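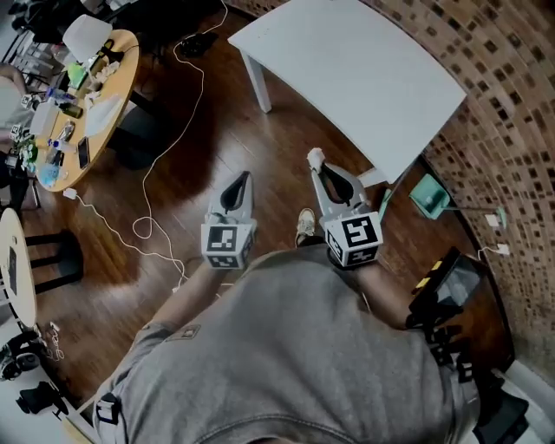
To: handheld-demos list
From: Cillian Quinlan
Subject: Re: Dropped episodes and what counts as a usable demonstration
January 2024

Pillai wrote:

> We are collecting with two hand-held grippers per operator, same as
> the Skornside group, and we are losing a lot of episodes at the pose
> stage. Our log for the first batch shows 2300 recorded and far fewer
> that make it through to training. Most of the rejects are on the left
> hand. The operator is right-handed, if that matters.
>
> Three questions. First, do you throw out the whole episode when one
> gripper loses tracking, or do you keep the good part? Second, how do
> you deal with the parts between tasks, when the operator is bending
> down or walking to the next table? Third, is there any point in
> keeping failed grasps?
>
> We are also arguing over whether to clear the room before recording.
> One side wants bare floor and plain walls. The other side says the
> policy will see clutter later on and may as well see it now.

Taking these in order, with the caveat that our numbers come from the Drerkatlow set only and your lenses are different.

1. Lost tracking on one hand.

We keep the good part, but only if the gap is short. The rule in our filter is 8 frames. Up to 8 missing frames we interpolate the gripper pose and mark those frames in the episode record. Past that we split the episode at the gap and treat the two pieces as separate. A piece shorter than 3 seconds is dropped. We do this on both hands together. If the left goes, the right is cut at the same point, even when its track is clean. We tried letting the hands have separate valid ranges and the loader became hard to reason about, so I would not recommend it.

Before you change the filter, look at where the left-hand rejects fall. In our first batch they were bunched in the first second after the operator reached forward, and the cause was exposure. The camera was metering on a bright tabletop and the marker cubes went dark against it. Fixing the exposure by hand at the start of each session removed most of them. If yours are spread evenly through the episode, exposure is probably not it, and I would check the cube for glare or a lifted corner on one of the printed faces. A face that has lifted slightly still decodes, but the pose that comes out is tilted, and you will not see it in the detection rate. You will see it as a jump when the cube turns and a different face takes over.

Handedness: we see a small effect. Operators tend to hold the off hand lower and rotate the wrist inward, so fewer cube faces point at the camera. I have not found an instruction that fixes this for longer than a few minutes.

2. Between tasks.

Do not trim these by eye. We did that for the first part of Drerkatlow and two people trimming the same recording disagreed on the start frame by as much as 27 frames. Now the operator closes both grippers fully, twice, to mark the start, and does the same at the end. The finger width signal is clean enough to pick this up without any help from the images.

Bending is a separate matter. When the operator leans a long way over, the shirt can take up much of the lower image and the grippers end up near the middle. The frames are valid in the sense that both cubes may still decode, but the viewing angle is close to straight down and nothing on the robot side will ever match it. We tag them "steep" from the camera pitch and leave them out of training by default. They stay on disk. The Dekirstead people asked for them later for a floor pickup task, and it was useful to have them already tagged.

Straps and cables: ask the operator to check for anything that swings across the view when they lean. A loose strap end that hides part of one cube for a moment will produce exactly the kind of short gap you describe. Cables on the floor are less of a data problem, but a cable that pulls on the rig during a reach will shift the camera, and your calibration is then wrong for the rest of the session with no error reported. We now run the calibration board at the start and at the end and compare. If the two differ by more than the tolerance, the session goes into a hold folder.

3. Failed grasps.

Keep them if the operator recovers within the same episode. A miss followed by a second attempt that works is among the more useful things we have. Removing those made the policy worse at retrying; it would close on air and carry on to the place step. A miss that ends the episode we keep but label as failed, and it goes only to the success classifier.

Please do not ask operators to fail on purpose. We have one session like that and it is easy to spot. The hand slows down before the miss.

4. Clearing the room.

I am on the clutter side, with limits. Leave the furniture, and leave whatever is normally on the tables. What we do move is anything with a hard black-and-white pattern that could be picked up as a marker, and anything the operator could step on. We had false detections from a regular grid of dark openings in a wall, though only at low resolution and only with the corner refinement switched off. With refinement on we got none. If you have brick or tile of that sort nearby, run the detector over a minute of footage without the grippers in view and see what comes back. Anything other than zero needs looking at.

Other people walking through the background have not caused trouble for tracking. They do cause trouble for release, so get consent from whoever is in the room — not only from the operator — or plan to blur.

One item you did not ask about. Record the finger pad version in the session header. We changed the pad curve partway through and did not log it, and the width reading at contact is different between the two. Sorting that out afterward meant going through the footage session by session. I still have a handful marked "unknown".

The filter script is in the usual place under tools. The gap length and the minimum piece length are both arguments now. The pitch threshold for "steep" is still a constant at the top of the file, and I will move it when I merge the March changes.

Can you send the per-frame detection counts for ten or so of the left-hand rejects? Text is fine, I do not need the video.

Cillian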